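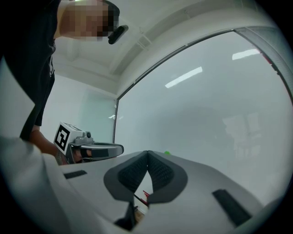 Collecting demonstrations with the Onemby hand-held grippers.

Irkska opens up its Onemby collection: 2,832 hand-held demonstrations, free for research

December 22, 2024

We've been itching to share this one! As of today, all 2,832 demonstrations we've gathered for Onemby, our project on teaching arms to handle small everyday things, are free for any research group to download and use.

I've been on Onemby since May, when we had 2 grippers and a very long list of jobs we wanted to record (my favourite is still passing a small part from one gripper to the other, which I was hopeless at for the first week). The idea is simple enough. A person holds the gripper, does the job the way they'd normally do it, and the camera on the tool records the lot. The learning system then trains on those recordings. We don't need an arm in the room to do it, so we can set up on pretty much any worktop we're allowed near.

The marker cubes on top of the grippers help us work out where each tool is while it's moving. We redid the mounts 4 times before I stopped grumbling about them, and I'd like it on record that the final version was worth the wait.

The release is split into 6 groups of tasks, from picking and placing up to the two-handed jobs. We've left the fumbles in and labelled them, as our friends at Chauhan asked us to after trying an early batch. They're handy if you want your system to see a grip going wrong and being put right.

Tuder is hosting the files and has written a short guide to the folder layout, so do read that before you start downloading (it's a big old set). A second release with longer tasks is in the works, and I'd love to hear which jobs you'd like us to record for it.

Requests for access and press questions can go through the contact form on the Irkska website.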